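Ripening of fruit in the home

Home ripening is the practice of keeping fruit at room temperature after it has been bought or picked until it is ready to eat. It depends on the fact that some kinds of fruit go on changing after they leave the plant. The subject is closely tied to household storage, and many of the customs around it are older than any account of how ripening works.

Contents
Fruit that ripens after picking
Fruit that does not
Methods
Containers
Local customs
Storage after ripening
See also

Fruit that ripens after picking

Fruits are commonly put into two groups. Climacteric fruits show a sharp rise in breathing rate as they ripen, along with a rise in the gas ethylene, which they make themselves. They can be picked when mature but still hard, and will soften and sweeten later. The group includes bananas, avocados, pears, peaches, mangoes, kiwifruit and tomatoes.

During ripening, starch in fruits such as the banana turns to sugar. Cell walls weaken, so the flesh becomes softer. Green chlorophyll breaks down and other colours show through or are newly made. In the tomato the main red pigment is lycopene. Smell usually develops late and is a fair guide to readiness in peaches and mangoes, but is of little use with avocados.

The avocado is unusual in that it does not normally ripen while it hangs on the tree. Softening begins only after picking. Skin colour is a sign in some types, which turn from green to nearly black, while others stay green throughout and have to be judged by gentle pressure near the stem.
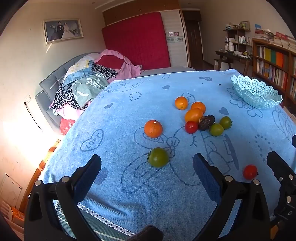

Red and green tomatoes with citrus fruit and an avocado.

Fruit that does not

Non-climacteric fruits do not ripen further in any useful way once picked. Oranges, mandarins, lemons, grapes, cherries and strawberries belong here. They may lose water, change colour or become less sharp in taste, but they do not gain much sugar. Keeping them in a warm room only shortens their life.

Colour can mislead in citrus fruit. In warm countries the peel of a fully ripe orange may remain green, as cool nights are needed for the green to fade. Growers sometimes treat such fruit with ethylene after harvest to change the peel, which leaves the flesh much as it was.

Methods

The simplest method is to leave fruit in a single layer, out of direct sun. Temperatures between 18 and 22 °C suit most kinds. Below 12 °C or so, tomatoes and bananas ripen poorly and may be damaged, and above 30 °C the red colour of tomatoes forms badly, giving yellow or blotchy fruit.

A closed paper bag holds ethylene near the fruit and speeds the change. A ripe banana or apple is often added for the same reason. Plastic bags are less suitable, as they trap moisture and encourage mould. Other traditional methods include burying hard fruit in rice, straw or bran, wrapping each piece in newspaper, and laying pears in drawers lined with cloth.

Green tomatoes picked before the first frost are usually sorted by size and stage. Fruit that has reached full size will colour indoors, while smaller and less mature fruit often shrivels and is better used for chutney. Whole plants may also be hung upside down in a shed.

Containers

Open bowls and baskets are the usual containers. Air should be able to reach the fruit from the sides, and for this reason pierced or woven baskets have long been used alongside solid bowls. Deep containers bruise the lowest fruit and hide early rot.

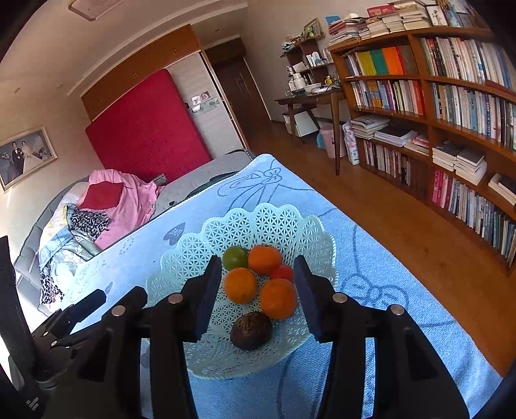
Mixed fruit is often kept together for convenience, although ethylene from one kind will act on another. Apples and bananas give off enough to hurry their neighbours. Citrus fruit is little changed by this, but is easily spoiled by green and blue moulds, which pass from one piece to the next by touch.

Local customs

In the villages near Jerberg, late tomatoes are stored on slatted shelves in the attic, and families traditionally turn them every 4 days. At Clillgate, pears were formerly laid down in boxes of oat chaff for 28 days before being brought to table. The boxes held over 200 pears each and were kept in the coolest room of the house.

Storage after ripening

Ripe fruit of most kinds can be moved to a refrigerator to slow further change. Ripe avocados keep there for several days. Bananas darken in the cold, though the flesh stays sound for some time. Ripe tomatoes lose some of their smell when chilled and are best brought back to room temperature before eating.

See also
Ethylene
Food preservation
Fruit bowl
Post-harvest storage

This page was last edited in September 2026.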